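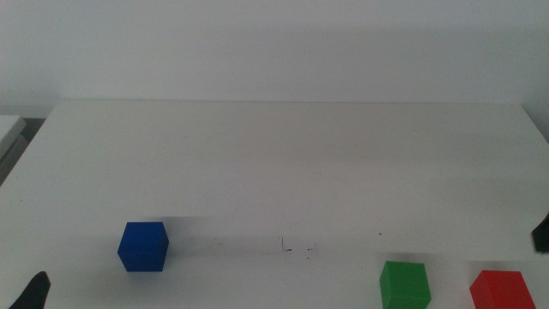 Genetti Two-Arm Kit: Loan Places Open to Partner Schools and Colleges

The Tarkcombe Learning Technology Service invites applications from partner schools and two-year colleges for the second round of its equipment loan program. The round covers one product only, the Genetti tabletop kit, which the Service has had under review at its Jallholm Street workshop. Loans run for one term. Applications close at the end of January.

The Genetti kit consists of two small arms with black grippers, a controller, a set of colored cubes, and a printed course guide. It is intended for students in grades 9 through 12 and for first-year college students who have had little or no contact with robotics. A school supplies its own table and its own computer. The kit is sold in this region through Venter, which also handles repairs and spare parts.

The review was led by Josiane Arnaud, with classroom trials arranged by Tamer Hijazi. Their full report has been sent to the technology contact at each partner school. The main points are given below for the benefit of department heads who are considering an application.

Course content. The guide contains 82 exercises arranged in order of difficulty. The first group deals with moving a single arm to a marked point and back. The middle group introduces picking up and setting down, using red, green, and blue cubes on a plain white tabletop. The last group asks students to work both arms at once, passing a cube from one side of the table to the other. Reviewers found the middle group the strongest part of the guide. Instructions are short, and each exercise states what a correct result looks like. The last group moves too quickly for most beginners, and teachers should expect to spend two class periods on several of the exercises where the guide allows one.

Setup. A teacher with no prior experience was able to unpack, mount, and connect the arms in a single planning period with the guide open. The clamps supplied with the kit fit a tabletop up to 2 inches thick. Schools with heavier workbenches will need the extended clamps, which Venter sells separately. The table should be level and should stand against a wall if possible, so that students approach from one side only. A light, matte surface is preferred, as the color exercises depend on a clear difference between the cubes and the table. Pen marks and scuffs did not affect the color exercises in our trials, although a glossy finish did.

Software. The controller software installs without difficulty on school computers, but it requires administrator rights, and schools should arrange this with their network office before the kit arrives. Students may work with a block-based editor or with written code. The two may not be mixed within one exercise. Several teachers in the trial regarded this as a serious limitation, and it has been reported to the manufacturer. No date has been given for a change.

Durability. Each arm was run through 200 pick-up cycles before the classroom trials began and again after they ended. No loss of accuracy was measured. The soft pads inside the gripper fingers do wear, and one pair was replaced during the review. Pads may be changed by a teacher with the small driver included in the kit. The cubes showed slight rounding at the corners and remained fully usable.

Safety. The arms stop when they meet firm resistance and must be restarted by hand. Reviewers were satisfied with this feature. The guide's safety page is brief, however, and the Service has written a replacement of its own, which will be included with every loan. Long hair must be tied back, and hands must be kept off the table while a program is running. One adult must be present in the room at all times when the controller is switched on.

Support. Venter answered most questions by the next working day. Telephone support is available from 8 a.m. to 4 p.m. and is included in the purchase price for the first year. Written replies were clear, with one exception concerning calibration, where the advice given did not match the printed guide. The guide was found to be correct.

Recommendation. The Service recommends the Genetti kit for introductory courses in which the teacher can give at least one full term to the material. It is not recommended for short enrichment units or for clubs that must clear the table after every meeting, as the arms need to be calibrated again each time they are moved.

How to apply. Applications must be signed by the principal or department head and should name the teacher who will be responsible for the equipment. That teacher must attend a half-day training session at the Jallholm Street workshop before the kit is released. Sessions are taught by Najwa Harb and begin at 9 a.m. Schools that took part in the first round may apply again but will be placed after new applicants.

Requests for application forms should be addressed to Qusai Dabbas at the loan desk. Questions about the review, including requests for additional copies of the report, should be directed to Elias Daher, Equipment Review Office, Tarkcombe Learning Technology Service, extension 1939. Kits are collected from the workshop and returned there by the borrowing school in the original cases.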